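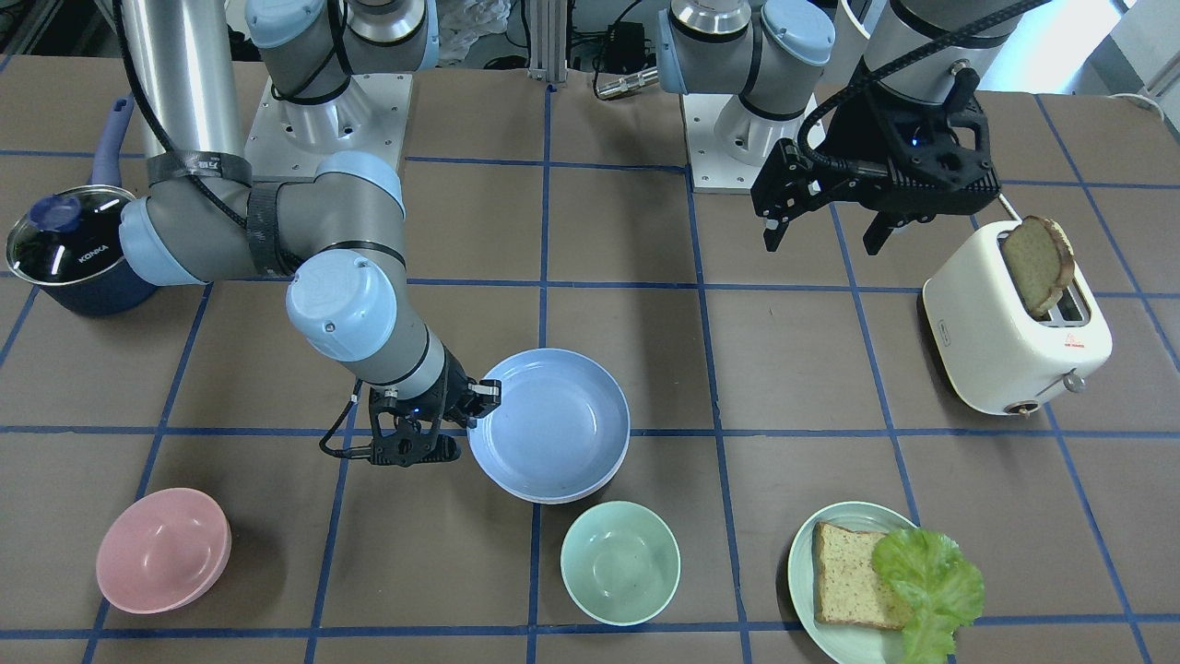
Can a robot make lunch yet?

April 24, 2025

Readers keep writing in with the same question, so it gets the long slot this issue. The short answer is that a robot can do a fair share of the steps in making a sandwich, in a place that has been set up for it, at a pace that would leave you hungry. The longer answer depends on which steps you mean.

Breakfast and lunch tasks have become a popular test for two-armed robots, and it is easy to see why. Everyone knows what a finished plate of food should look like. The tools are cheap. And the job mixes easy things with hard ones in a very small space: bowls, plates, bread, a toaster, something leafy. A person does it half asleep. For a machine, each of those items is its own problem.

Start with dishes. A bowl is one of the friendlier objects in a kitchen. It is stiff, it stays where it was put, and a gripper with two fingers can pinch the rim from almost any side. Plates are worse. The rim is low and close to the table, so the fingers have to come in at the right height and angle or they push the plate away. When plates are stacked, the arm can pick up two when it wanted one, and it may have no way of knowing. Most of the systems we have looked at find this out only when the next step goes wrong.

Bread is soft, and toast is less so, which means the same slice needs a different touch before and after it goes in the toaster. A slice that stands well clear of the slot is easy to get hold of. One that sits low is a job for tongs, and plenty of people burn their fingers on that too. Lettuce is the hardest of the lot. It folds, it tears, and no two leaves have the same shape, so a program that learned on one leaf can be lost on the next.

We asked three companies working on home and shop-floor robots for their numbers in March. Hiveck sent a log from its own practice kitchen covering 1342 attempts at single steps such as moving a bowl or lifting a slice onto a plate. It counts a step as done if the item ends up in the right place undamaged, even when the arm needed a second try. That is a generous rule, and the company says so in its notes. Karaki, which builds for small food counters, would not give a success rate but told us it wants 1000 full runs in a row without a person stepping in before it will sell anything. It has not said when that might be.

Skarum has gone the other way. Its people have mostly given up on food for the time being and work on packing and sorting for small workshops, where the parts are hard and come in the same few shapes.

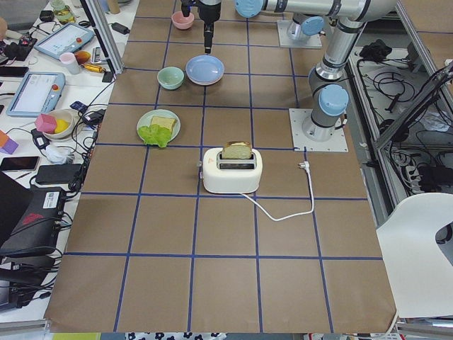
Layout matters more than the sales talk lets on. A test table usually has a handful of items, good light and nothing in the way. Your counter has mail on it, a phone charger, and a jar that somebody left open. The power cord on a toaster is a good example. People reach around a cord without thinking. A robot arm has to either know the cord is there or be given a path that stays clear of it, and if the toaster gets turned a little, that path may need to change.

Then there is the space the arms take up. Two arms need solid mounts and room to swing, and someone has to be near a stop button. In a workshop that can be arranged. In an apartment kitchen it means giving up the counter you wanted help with.

Where does that leave a buyer? For a shop with one repeated job and stiff parts, it is worth asking for a trial now. Bring your own parts to it, including the dented ones. Ask how long the arm takes per item, who resets it after a miss, and what happens when the supplier changes a box size. For a home, we would wait. The floor vacuum is still the only robot most of us on this newsletter would pay for again.

Next issue we look at laundry folding, where Bistaleo has promised to let us bring a basket of our own shirts and towels. If you have an item you would like us to try, send it in by reply – fitted sheets have already been suggested 3 times.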